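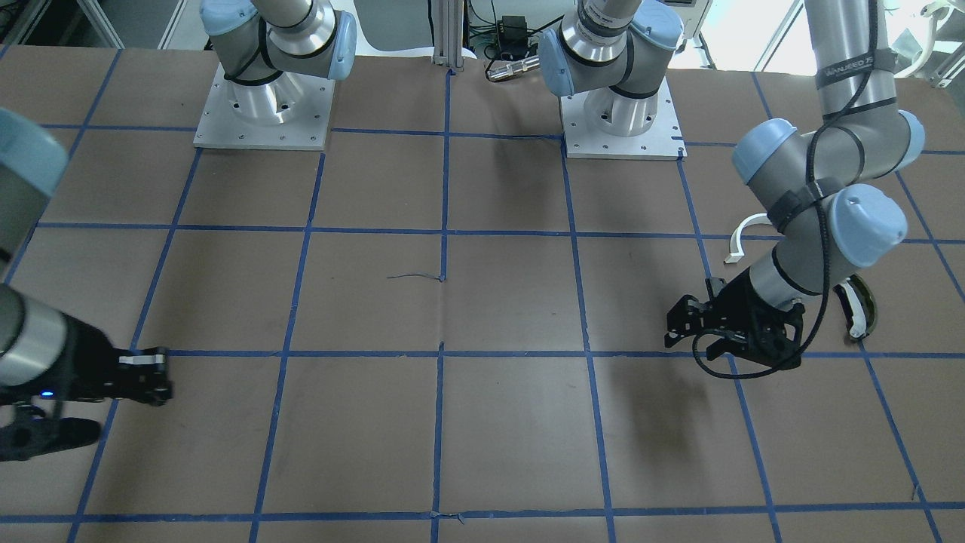 Fig. 1. Two-arm table with taped grid. A thin dark wire or thread lies on the paper near the center.

Lecture 6: Can a machine do the chores yet?
Course notes, H. Bratu, February

Last week we finished with path planning for one arm. Today the question is more simple to say and more difficult to answer: which jobs from a kitchen or a small workshop can we give to a machine and then leave the room?

6.1 What counts as a chore
In this course a chore is a job with three properties. The objects are not always in the same place, they are not always the same shape, and the person who asks for the job does not want to write a program. Welding the same seam all day is not a chore by this definition. Clearing a bench at the end of the shift is.

6.2 Thin and soft things
Look at the wire or thread in Fig. 1. A person picks up such a thing without thinking, with the nail or with a wet fingertip. For a gripper with two hard fingers it is a bad object. It has almost no height above the table, it curls, and when one end is touched the other end can move. Also the depth reading on thin dark objects is often poor.

The tape lines give cells, and a cell is a useful way to say where an object is. Please remember that the cells look larger at the near side only by perspective. Do the calibration before you compare positions.

6.3 Numbers from the Tarnwood exercise
Last year's group made 164 attempts at small bench-clearing jobs. Of these, 66 were with rigid blocks and 56 with folded cloth; the rest were with cord and wire. Blocks went well. Cloth was acceptable if it began flat. With cord, the usual failure was closing the fingers on nothing and continuing as if the object was held.

6.4 My present answer
For rigid objects on a clear surface: yes, with supervision. For laundry, cables and crumbs: not yet. Speed is a separate matter, and we will take it in Lecture 7.

Homework: choose one chore from your own home. Write its steps in at most 20 lines and mark each step where the hand must feel something the camera cannot see. Read the Kiani handout, sections 2 and 3.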